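Caméra au poignet ou caméra fixe pour comparer deux pinces sur du textile ?

Posée par Wenceslao Orellana, March 2, 2021
Étiquettes : pinces, vision, textile

On me demande de choisir entre la pince Pindness et la Murico pour manipuler des jeans. Le commercial jure que la caméra de poignet suffit à juger la prise. J'ai des doutes : dès que le bras accélère, je récupère surtout du flou.

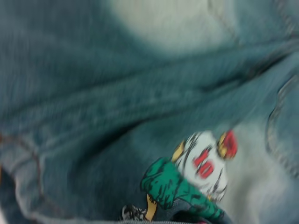

Sur 2,051 prises enregistrées, je ne sais pas dire laquelle des deux pinces s'en sort le mieux. Faut-il ajouter une vue fixe, ou est-ce que je règle mal quelque chose ?

2 réponses

Prapai Wiriya
Votre temps de pose, d'abord. Si vous êtes en automatique à 40 ms, aucune pince n'y changera rien. Passez à 6 ms, montez l'éclairage et refaites une série courte avec chaque modèle, même vitesse, même vêtement. Je me méfie aussi des doigts rigides sur un bord froissé : ils appuient sur le tissu, le logiciel annonce « saisi », et personne ne vérifie.

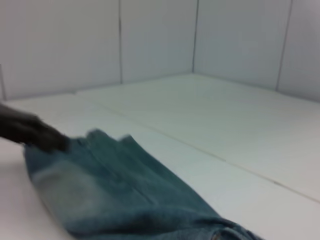
Comptez comme réussie une prise qui tient encore après la levée, point. Chez nous, à Arnbridge, le taux est tombé à 52 % avec cette règle. La brochure promettait nettement mieux. Une vue fixe aide, oui, mais réglez la pose avant d'acheter.

Lagos
Pareil ici, on a pris la Murico en août et bof. Essayez de ralentir l'approche.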